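Tosance 手冲细口壶 800毫升 店主自用款

价格：400元
库存：有货，拍下后两天内寄出
颜色：哑光黑、本色不锈钢

先说一句，这把壶我自己用了快三年才决定放到店里卖。之前店里一直只卖Wolus的那款，很多老客人问我有没有容量大一点、又不用天天伺候的，我每次都说再等等，其实心里早就有答案了，就是懒得写这个页面（拍图写字真的比冲咖啡累多了！）。

Tosance这把壶装满是800毫升，我平时只装到六百多，冲两个人的量刚刚好。壶嘴是鹅颈的，弯度比较缓，出水的时候手腕不用抬很高。我以前用别的壶，一到快没水的时候就要把胳膊肘架起来，像在给谁敬酒似的，冲完一壶肩膀酸。换了这把之后没有这个毛病了。

壶身空重889克，对，我拿厨房秤称过，带盖子。说轻不轻，有些女生第一次拿会觉得沉，但是重心压得低，装了水以后反而稳。喜欢轻飘飘手感的朋友建议先来店里试一试再买，别光看我夸。
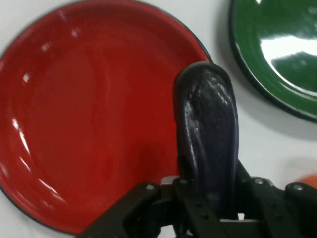 店铺小刊 第7期

这一期继续讲壶，上一期讲磨豆机的时候有人留言说太长了没看完，我尽量短一点。

先讲水流。细口壶最重要的就是水流能不能细，而且细的时候不断。我测试的办法很土：水开了以后对着水槽慢慢倒，看能倒多细还连成一条线。这把壶可以倒到很细很细，再细下去才会变成一滴一滴，而且滴的时候不会顺着壶嘴往回流。往回流这件事我特别在意，以前有一把很漂亮的铜壶，就是每次收水都流一道到壶肚子上，桌布烫出一圈印子，后来送人了。

再讲温度。这把壶没有温控，盖子上有一个小孔可以插温度计，温度计要另外买。我自己冲浅烘豆子用刚烧开的水，深烘就打开盖子等到82度附近再冲，夏天等得久一点，冬天聊两句天就到了。有人会问为什么不直接买电热的，电热的当然方便，我家里也有一台，可是底座占地方，线也烦。燃气灶、电陶炉都可以直接烧，电磁炉也可以，底是平的。火不要开太大，火苗窜出壶底会把手柄烤热。

手柄是胡桃木的，用久了颜色会深一点，我那把已经从浅棕变成很好看的茶色了。洗的时候别泡水，也千万别放洗碗机，木头会裂。要是觉得手柄干了，抹一点点食用的核桃油，晾一晚上再用。螺丝半年拧一次就行，盒子里送一把小扳手（很多人拆箱的时候会跟干燥剂一起扔掉，请留意！）。

水垢的问题。我们这边水硬，两三个星期壶底就会有一层白白的东西。倒半壶水，放一勺柠檬酸，煮开，关火放二十分钟，倒掉再煮一次清水。别用钢丝球，真的别用，不锈钢内壁刮花以后更容易挂垢。哑光黑那款外面也只能用软布擦，用百洁布粗糙的那面会擦出亮斑，这个不在保修范围里。

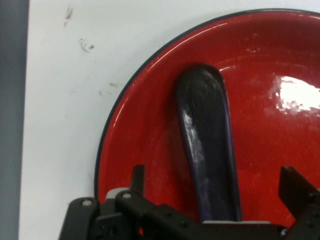

选颜色也是问得最多的。哑光黑好看，放在哪里都精神，缺点是手印和水渍明显，本色不锈钢耐看，用几年也不显旧，我自己用的就是本色。如果你家厨房里本来颜色就浓，比如桌上摆着红色搪瓷盘，上面再搁一根紫得发黑的茄子，那我会劝你选本色，让壶安静一点；要是家里从墙到柜子都是白的，黑色放进去就很提气。两个颜色价格一样，里面也都是一样的不锈钢，黑的只是外面多一层涂层。有客人两把都买了，说一把冲咖啡一把泡茶，这种我当然举双手欢迎哈哈。

顺便说泡茶。这把壶泡乌龙很合适，水流可以放大，直接冲盖碗也不会溅得到处都是。别把茶叶直接丢进壶里煮，壶嘴根部有滤孔，茶渣卡进去很难弄出来，我的朋友Issa Haddad就干过一次，煮的还是陈皮，拿牙签挑了一个下午，后来是用Moussa的细长壶嘴刷才刷干净的。那个刷子我们店里也有，和壶一起拍可以合并包裹。

跟Wolus那款怎么选？Wolus容量小，出水更快，价格也便宜，一个人早上赶时间冲一杯，选它就够了。两个人以上，或者喜欢慢慢分段注水的，选Tosance。Wolus的盖子比较松，倒到最后要用手指按一下，Tosance的盖子卡得紧，倾到底也不掉，但是刚到手的时候会有点难开，用一个星期就顺了。

包装里有：壶身、壶盖、小扳手、一张说明书（说明书的中文翻译得有点怪，看不懂来问我）。没有温度计，没有滤杯，没有滤纸。

保修一年，手柄松动、焊接处漏水都包，摔了磕了不包，不过摔瘪了也可以寄回来，我帮你问问师傅能不能敲回去，只收运费。收到后七天内没有下过水的可以退。

想先摸摸实物的，可以来Funville二楼的小店，下午两点以后我基本都在，进门左手边的架子上两个颜色都摆着，水也是现成的，可以自己冲一杯试试。三月份店里会到一批新的滤杯，跟这把壶一起拍能便宜一些，想等的朋友可以先加收藏，到货我会在页面上改。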